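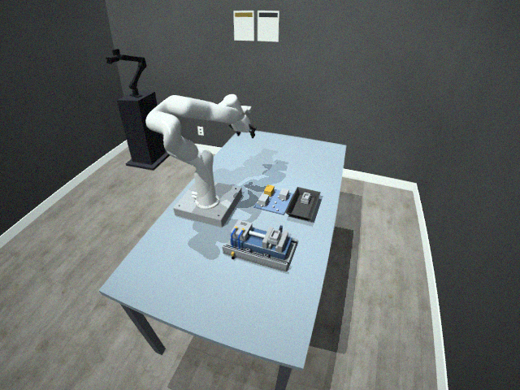

Chapter 4
Where Does the Money Go? Fixed and Variable Costs

My first real job was keeping the books for a bakery called Drusitz, and I was terrible at it. I could add, sure, but I had no idea what I was adding. Rent went in one column with flour, flour went in with the phone bill, and at the end of July I proudly told the owner that each loaf cost us 49 cents to make. She laughed so hard she had to sit down (I still blush a little).

So let's do it better than I did! Say a bakery pays $4000 a month in rent. Bake one loaf or bake a truckload, the rent stays put. We call that a fixed cost. Flour is different: more loaves, more flour, and a bigger bill. That's a variable cost, and most of this chapter is about telling the two apart when they're tangled up together, like an electric bill with a flat fee plus a charge for what you use.

My old classmate Brayden Leclerc swears you can learn all this from a lemonade stand, and you'll meet one in Section 4.2. After that we move on to Canura, a small furniture maker with 14 employees, and work out how many chairs it has to sell before it earns a dime.

Before you read on, grab a sheet of paper and write down 10 things your household pays for. Put an F or a V next to each one. Not sure about a few? Leave those blank, and keep the list handy for Section 4.1.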